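Textile bench book, August
Dilcombe house, upstairs bedroom. Clothes sorting and folding.

Carried on with the bedroom set after the linen. Bed made up with the white quilted spread, grid lines running across it. I use the lines as a folding guide and would like to keep doing that, so please don't swap the spread for a plain one until this set is done.

Black items first, then the mixed stack.

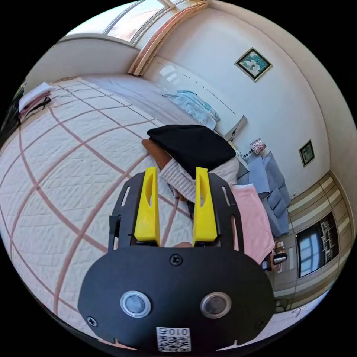
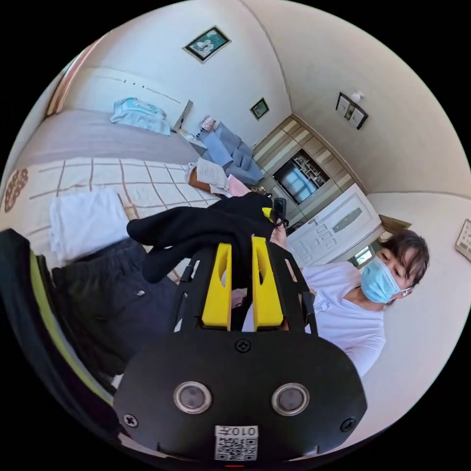
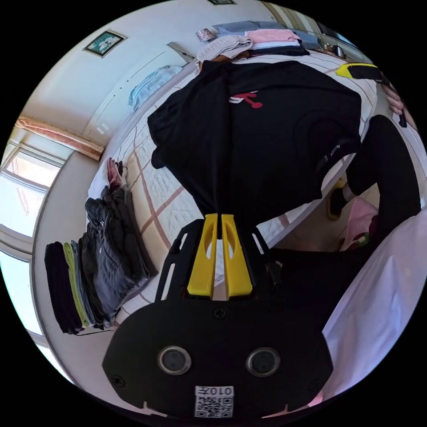 Black pieces: small soft item on the checked spread, glove held between yellow gripper fingers, T-shirt on the spread.

Start 9:20, after airing the room. Moved the spare bedding out to the landing and left the blue chair where it was against the wall. It is useful for bags and anything without a home, but it fills up fast and then things slide off the back. If it fills again, use the landing shelf.

Small soft things
Hats, gloves, cloths. These take longer than they should. A knit cap has no real fold, so the rule for now is once across the middle, opening toward the foot of the bed, then press flat with the palm. It puffs up again in a minute or two. Don't keep pressing it. Write it down as folded and go on.

Gloves go palm down with the fingers straightened, cuffs level. Where there is a strap or anything else hanging at the cuff, sort that out before laying the glove down. Tags tucked in, not cut off. I had the pairs clipped together with the small Jevent clips last time and they leave a mark on thin fabric, so the clips are back in the drawer. A strip of soft tape around the cuffs does the job.

T-shirts
Laid out full on the spread, front up, collar toward the headboard. Line up the hem with one of the grid lines and smooth outward from the chest. Sleeves in, sides in, then hem up to the collar in two folds. Printed shirts should be folded so that the print doesn't get a crease through the middle. On dark shirts that means a slightly wider center panel, which then doesn't match the stack. I let it not match.

The hem is the part that goes wrong. When it is picked up at one point the cloth bunches and the two layers shift, front and back, and the finished fold has a tail of the back layer showing at the side. Fix is to lay it down, run a hand along the hem to bring the layers together, and start that fold again. Pulling it straight from the bunched point only stretches it. The thin cotton shirts are the worst for this, the heavier Clolta ones hardly do it.

Finished width: 20 cm for shirts. The folding board gives 20 if the shirt is centered on it, but I did most by hand and checked against the board at the end. Shirts out of the stack that came up wide were redone. 15 cm was tried for the small sizes and they fell over when stood on edge, so everything stays at 20.

Stacks
Jackets zipped before folding, zipper inside the fold if it will go. Otherwise it catches on knitwear. Sweaters are kept to the head of the bed with the lighter colors, away from the working area, and shouldn't be moved once they are down – they lose the fold every time they are picked up. Side stack is for the mixed things. I would rather have two low piles than one tall one. The mattress gives when somebody leans on it and a tall pile goes over.

Pinks and pale blues next to black was fine with this lot, all of it has been through the wash many times. For anything new, put a towel between.

Weight
Kitchen scale brought up from downstairs. The heavier sweater came to 600 g, too much for the top of a pile of T-shirts. Bottom only.

Timing
5 minutes per shirt when doing it carefully with the redo included. That is slow, but the pieces done fast in the morning all had to be opened again, so no gain there. Small soft things were not timed.

Lint
Black fabric on a white quilt collects every bit of fluff. Roller over the spread between batches, and over the shirt front before the first fold, not after. The Aasen roller is nearly out of sheets. More on the list for the next order, along with tape.

Light
Window side is good until noon. After that there is glare off the headboard and it gets hard to tell the layers of a black hem apart. Do black in the morning, light colors later. Curtain half drawn helped a bit, but it also made the room stuffy.

Left over
Odd gloves, still in the bag.
Two shirts with loose hem stitching, put aside on the landing for mending.
The grid spread needs a wash. Check that it can go in warm before anybody does it.
Trousers not started. There won't be room on this bed with the stacks down, so clear the head end first or use the back bedroom.

Stopped 3:45. Stacks left on the bed under a sheet.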